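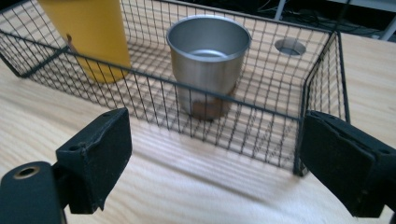 Reusable Cups in the Bindham Hall Dining Room: A Term Project Report
Course: Introduction to Environmental Studies
Report submitted Apr 28, 2023
Author: Oluf Vestergaard

1. Background

The dining room at Bindham Hall serves breakfast, lunch and dinner to the students who live in the building, plus a smaller number who walk over from Selham House because their own kitchen closes early. Until last October all cold drinks were served in paper cups with a thin plastic lining. The lining is the reason they can't go in the paper recycling. The campus waste guide lists them as trash, and that is where they went.

In October the dining office bought a set of metal tumblers and put them next to the drink machines. The paper cups stayed out as well, on the other side of the machines. My project looked at how many paper cups were still being used during the spring term, and whether moving things around would change that.

I picked this topic after reading the Tripathi handout from week two of the course, which says that people mostly take whatever is closest to their hand. I wanted to see if that was true in a place I eat at every day.

2. Question

Does the position of the paper cups affect how many are used, if nothing else about the dining room changes?

3. Method

The study ran for 16 days of service, not counting the break. For the first half, the paper cups were left where they had always been. For the second half, the dining office agreed to move them to the counter by the exit, next to the lids. The metal tumblers did not move at any point. No sign was put up and no email was sent out.

Paper cups come in sealed sleeves, and the kitchen writes down each sleeve when it is opened. I copied these numbers at the end of every day. I also counted the loose cups left in the open sleeve so that a half-used sleeve was not counted as a full one.

I did not count the metal tumblers. They go through the Prostari dishwasher with the bowls and come back out several times a day, so there is no easy way to tell how many drinks were served in them. This is the main gap in the data.

I also handed out a short paper survey at dinner. It asked which kind of cup the person usually takes and why.

4. Results

Over the whole study the dining room used 2,137 paper cups. Of these, 870 were used in the second half, after the cups had been moved. The other 1,267 were used in the first half. That is a drop of roughly 31 percent.

The drop was not even across meals. Lunch and dinner both fell, and dinner fell the most. Breakfast hardly changed. At breakfast a lot of people take a drink with them to class, and the exit counter is on their way out, so the new position may even be easier for them.

The most common reason given in the survey for taking a metal tumbler was that drinks stay cold longer. The most common reason for taking paper was wanting to leave with it. Two other answers came up more than I expected. Some people said the tumblers are smaller than the paper cups, so they have to go back for a second drink. Others said they don't like the taste of juice from metal.

There were 5 surveys I could not use, as both boxes had been checked.

5. Problems with the study

The two halves were not the same kind of week. The second half had warmer weather, and people may have bought cold drinks elsewhere. The kitchen also ran out of orange juice for part of one day - I left that day in, but it could have lowered the count a little.

A bigger problem is that I have no count of how many people ate each meal. The card reader at the door keeps that number, but students can't get access to it. If fewer people came to dinner in the second half, part of the drop has nothing to do with where the cups were.

I also told my roommates about the project before it was over. I don't think this had much effect, but I should have waited.

6. Discussion

Moving the cups seems to have lowered their use at lunch and dinner, at no cost to the dining office. It did not do much about breakfast, where people want a cup they can carry out. A travel mug that students could borrow and bring back might work better there. Selham House tried something like it once and lost most of the mugs, so a small deposit would probably be needed.

The size complaint could be tested by putting out a second, larger tumbler. I asked the dining office about this and was told that larger ones don't fit the dishwasher racks they have now.

7. Next steps

The paper cups are still by the exit. I plan to copy the sleeve numbers again in the fall, this time with meal counts if the housing office will share them, and to add a separate count for drinks taken out at breakfast.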